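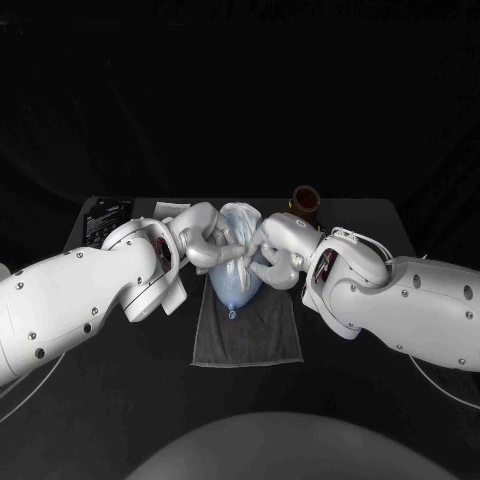
Doors, doors, doors

If you came to the February open studio at Keskin, you already know what I'm going to go on about. The Istier is finally a full-size model, it's standing on its own wheels, and I spent most of the evening walking around it with a paper plate in my hand, forgetting to eat.

For newer readers: the Istier is the little city delivery car that Yasuo Higuchi and his group of six have been drawing since the fall. It started as a pretty ordinary box. The first sketches had sliding doors on both sides and a roof you could stand up under, and everybody liked it well enough. Then Yasuo borrowed a van from a bakery, rode along on the morning route, and came back with a notebook full of complaints about doors. Doors that hit mailboxes. Doors that opened into bike lanes. One that needed a hip to close it, 64 stops in a row.
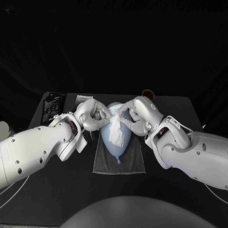
So the side doors went. On the new model the driver gets out through the front corner, where the fender and the windshield pillar swing away together as a single piece (it sounds scary, and it moves beautifully). You step straight onto the curb. The load comes out the same way on a shelf that slides past the driver's seat, and the whole right flank of the car is one unbroken panel. I have looked at a lot of delivery vans in my life and I have never wanted to run my hand down the side of one before!

Tavion Ostrowski built the hinge. He went through 11 versions, most of them in plywood, and a couple of them are still hanging on the wall by the sink if you want to see where it went wrong. Version eight is my favorite. It opened fine and then wouldn't let anyone back in.
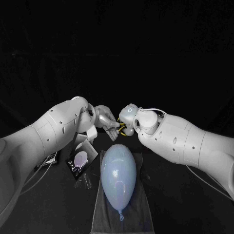
Shut lines are where the group argued the most, and I'm on Tavion's side here. Yasuo wanted the corner door to vanish into the body, with the gap tucked under a crease. Tavion wanted it out in the open as a plain dark line you could follow with your eye. Look at the white casing on the arms in the picture, with those thin seams where the rounded segments join and the little screw holes left in full view. You can see where one piece stops and the next one begins, and it still looks clean. A car that opens in a strange place needs that kind of help. People should be able to walk up to it and guess where the door is. They settled on an open line along the fender and a hidden one across the roof, and I think the roof will change too before they're done.

The paint isn't final either. Right now the model is primer gray with one orange wheel, and I'd be happy if they kept it.
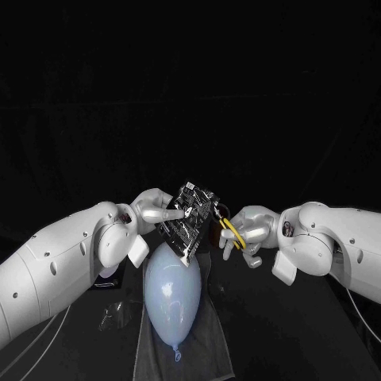 Next up is the seat. The current one is a block of foam with a cushion taped on top, and the slide-out shelf passes so close to it that anyone with long legs has to sit a bit sideways. Grero has offered bench space for the frame, and the materials budget for the rest of the build is $4,000, most of which is already spoken for by glass. If you have an old swivel seat from a boat or a camper sitting in your garage, Tavion would love to hear from you — condition doesn't matter, he only wants the base.

The model stays up through the end of the month, in the back bay next to the Zerard coupe. Come after 5 p.m. when the lights are on over that side. Ask to try the corner door, and mind the shelf.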